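春の号なので、繕いものの話をしようと思います。冬のあいだ働いてくれたセーターやコートをしまう前に、ほつれた袖口をかがり、ゆるんだボタンを付け直す。それだけのことなのですが、いざ始めると思いのほか楽しくて、お茶を三杯も飲みながら、気がつけば夕方になっていたりします。

# ボタンひとつ、春の繕いもの

わたしの祖母は、着られなくなった服を捨てるとき、かならずボタンだけは切り取っておく人でした。糸切りばさみの先でぷつんと外して、せんべいの缶に放り込む。缶を振るとざらざらといい音がして、子どものころはそれが聞きたくて、用もないのに押し入れから引っぱり出しては叱られたものです。缶は今もわが家にあって、中身はわたしの代になってからも増えつづけています。

もっとも、缶というのは見た目こそ楽しいけれど、探しものにはまるで向きません。シャツの第二ボタンに似た白いのを一個見つけるために、食卓いっぱいに中身を広げるはめになります。そこで数年前から、よく使うものだけは仕切りのある透けた箱に移すことにしました。ふたをしたままでも何となく見当がつくので、気の短いわたしにはありがたいのです。
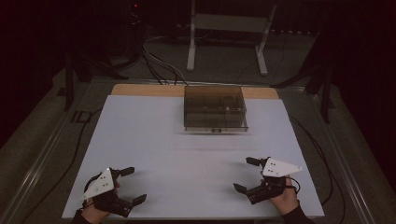

## 港町のボタン屋さん

ボタン好きが高じて、バルトベルグという港町の「ウェケメック」という店を訪ねたことがあります。坂の途中の、間口の狭い店です。壁の引き出しは全部で834。正面にひとつずつ見本のボタンが縫い付けてあって、それを眺めているだけで半日は過ごせます（実際、過ごしました！）。

貝、木の実、角、ガラス。店の人に「いちばん売れるのはどれですか」と聞いたら、何のことはない、ワイシャツ用の四つ穴の白いボタンだそうです。派手なものは皆さん眺めて、さわって、ため息をついて、そして白いのを買って帰るのだとか。わたしも散々迷った末に、直径30ミリの大きな貝ボタンを一個だけ奮発し、あとはやっぱり白いのにしました。貝のほうは、まだ何にも付けられずにいます。

ボタン選びは、できれば広くて白っぽい場所でするのがおすすめです。木目の上では、生成りと象牙色の違いがどうにもわかりません。シーツでも画用紙でもかまいませんから一枚敷いて、昼の光で見比べてみてください。夜の電灯の下で「これだ」と思った色が、朝になるとまるで違っていて、がっかりすることがよくあります。

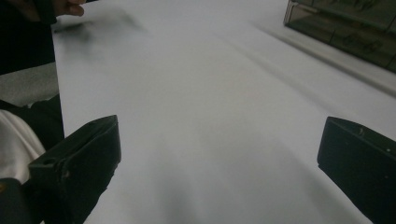
## 糸は、けちらずに

糸の話もしておきましょう。わたしが長年使っているのはプリクスの手縫い糸で、少し張りがあり、針に通しやすいのが気に入っています。色は全部で228色。とても揃えきれませんが、紺、灰色、こげ茶、生成りの四色があれば、たいていの服は間に合うように思います。

付け方に難しいことはありません。糸を二本取りにして、布とボタンのあいだに少しだけ隙間を残して縫い、その隙間の糸にくるくると三回巻きつけて足を作ります。厚手のコートなら足を長めに、薄いシャツなら短めに。この足がないと、ボタンを留めたときに布が引きつれて、せっかくの前立てが波打ってしまいます。わたしは若いころ、しっかり付けようとぎゅうぎゅうに縫い込んでは、布のほうを破いていました。

コートには、裏側に小さな力ボタンを添えておくと長持ちします。ここは人から見えない場所ですから、缶の中の半端なボタンの出番です。赤でも緑でも、好きな色を忍ばせてください。

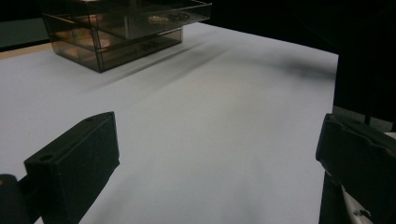
## みんなで繕う土曜日

ひとりで黙々と縫うのもいいのですが、人と一緒だとまた格別です。織物工房ゴネイムの二階では、月に一度、繕いものを持ち寄る会が開かれています。3月21日の会におじゃましたところ、膝の抜けたズボン、猫に引っかかれたカーディガン、なぜか片方だけの手袋と、それはもう賑やかな顔ぶれでした。参加費はお茶とお菓子がついて1600円。針も糸も借りられるので、直したい服を一枚抱えていけば大丈夫です。

面白いのは、隣の人の手元がどうしても気になってくるところで、ダーニングの縦糸の渡し方だとか、玉結びの癖だとか、みんな少しずつ違うのです。

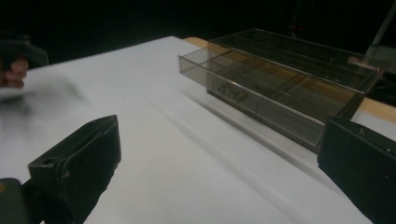

わたしはといえば、自分のコートを直すつもりで出かけたのに、お向かいの方のボタン選びにすっかり夢中になってしまい、こげ茶がいい、いや思いきって紺だと口を出しているうちにお開きの時間になりました。コートは袖のボタンが取れたまま、また一緒に電車で帰ってきたというわけです。次の会は五月だそうで、それまでには自分でなんとかしておきたいところですが、縫い残しがあるほうが出かける口実にもなりますし、もうしばらく椅子の背に掛けておこうかとも思っています。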